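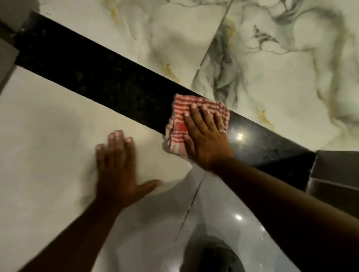 How to Read an Air Accident Report (Even If You've Never Flown a Plane)
By Carmela Gentile

I love accident reports. I know how that sounds, but stick with me! A final report is one of the clearest pieces of public writing you'll ever come across, and you don't need a pilot's license to follow one. You need an hour, a pencil and a decent order to read things in.

I'll use the report I learned on, the Sasix runway overrun at Gomdale. All 31 people on board walked away from that one, so it's a gentle place to start. The PDF runs to 40 pages plus appendices.

Step 1: Check which report you have
Look at the cover. A preliminary report gives early facts and usually no cause. A final report has the analysis and the findings. Plenty of online arguments come from people quoting the first as if it were the second, so write the type at the top of your notes.

Step 2: Read the synopsis twice
It's usually a page or less. On the second pass, underline every place, time and aircraft part you don't recognize. Don't look anything up yet.

Step 3: Jump to the history of the flight
This is the story part, and it's gripping. Draw a line down the side of a sheet of paper and mark each event with its time. Watch for UTC! The Gomdale report gives everything in UTC, and my first timeline had a late afternoon landing happening in the middle of lunch.

Step 4: Sketch the runway
A rectangle will do. Mark the touchdown point, the wind direction and the spot where the aircraft stopped. The Sasix flight touched down 525 meters past the threshold, and that number meant nothing to me until I drew it to scale - then the whole analysis section opened up.

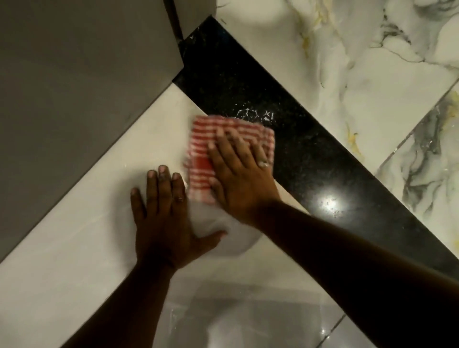 Wiping the ledge with a striped cloth.

Step 5: Go through the factual sections with a question in mind
Weather, crew, aircraft, airport, recorders. They tend to come in the same order from one report to the next, so the second report you read will go much faster. Pick one question from your timeline ("what did the crew know about the surface?") and hunt for it. Skip the tables that don't help. You can come back.

Step 6: Keep facts and analysis in separate columns
Facts go on the left. What the investigators make of them goes on the right, with the page number. If something in the right column has nothing across from it, go back and look again. It's nearly always there, often in a footnote.

Step 7: Finish with the safety recommendations
My favorite part! Each one is addressed to somebody: an operator, an airport, a manufacturer. The Gomdale report has 7, and three went to Bortolotti, the firm that handled the runway surface checks. Look for replies too. They may be printed in the report or published later on the investigator's site.

A few words to know
Threshold: the start of the part of the runway you can land on.
Contributing factor: something that made the accident more likely or worse. It doesn't mean blame.
METAR: a coded airport weather report. Many reports translate it nearby.

Next up I'm doing the Flirkum taxiway collision, which has a full cockpit transcript - bring extra paper.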